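Operators wanted: teach a two-armed robot its way round the house

Sutinik is looking for people to drive simulated robots through everyday household jobs, so that our learning system has good examples to copy. You don't need a degree, and you don't need to have touched a robot before. You do need patience, steady hands and a bit of curiosity about how you do the things you normally do without thinking.

We have places for 10 operators, starting in December. The work is part-time, paid by the hour, and done at our Bevomance studio.

What you'll be doing

You sit at a desk with a screen and a pair of hand controllers, one for each arm. The robot exists only in the simulator, and so do the homes it works in. You get a short written task ("close the lid", "bring the item on the counter to the other side of the room") and you carry it out as smoothly as you can. Every movement is recorded - the arms, the grippers, the base - together with what the robot's cameras would see. That makes one example. Then the room is reset and you go again, usually with something changed.

A good session gives us 80 usable examples. We have 181 tasks on the list at the moment and want 300 examples of each, so there's plenty to get on with!

Much of the winter batch takes place in bathrooms. We love bathrooms. They're cramped, everything is close to a wall, and you have to think about where both elbows are going before you move either of them. In the room below the toilet and the white countertop are on one side and a big wooden wall is on the other, with the two grippers in between. Getting the right arm over to the counter while keeping the left one off the wood is just the sort of thing we want to record.

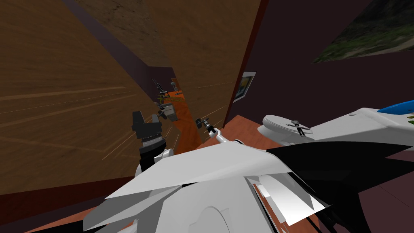
Who we're hoping to hear from

People from all sorts of backgrounds. Yurii Kushnir, who trains new operators, came to us from a bakery, and our quickest starter last year was a retired piano tuner. Gamers do well, but so do people who sew, draw or reverse vans for a living.

You should be:
- 18 or over and able to get to the studio
- comfortable working at a screen, with regular breaks
- happy to repeat a task many times and still do it carefully
- able to write a clear sentence or two in English when an attempt goes wrong

We keep failed attempts as well, so please don't worry about dropping things. A slow, tidy recovery after a bad grasp is worth a lot to us, and we'd much sooner have that than a rushed run that only just gets there.

Hours and training

Sessions run from 9.30 am to 1 pm or from 2 pm to 5.30 pm. Most people do three or four a week. Your first two sessions are training and are paid at the full rate. You'll begin in Jakus, our practice flat, which is roomy and forgiving, then move on to the smaller rooms when you and Yurii both feel ready.

The controllers can be set up for left-handed use, and the desks go up and down. If you need anything else to work comfortably, tell us and we'll try to sort it out before you start.

How to apply

Write a few lines to Chunhua Jiang through the contact form on this site, with "Operator" in the subject box. Tell her which sessions would suit you and describe one fiddly thing you're good at doing with your hands. A CV is welcome but you can leave it out.

We'll invite people in for a 40-minute try-out at the controls, and you'll hear back from us either way.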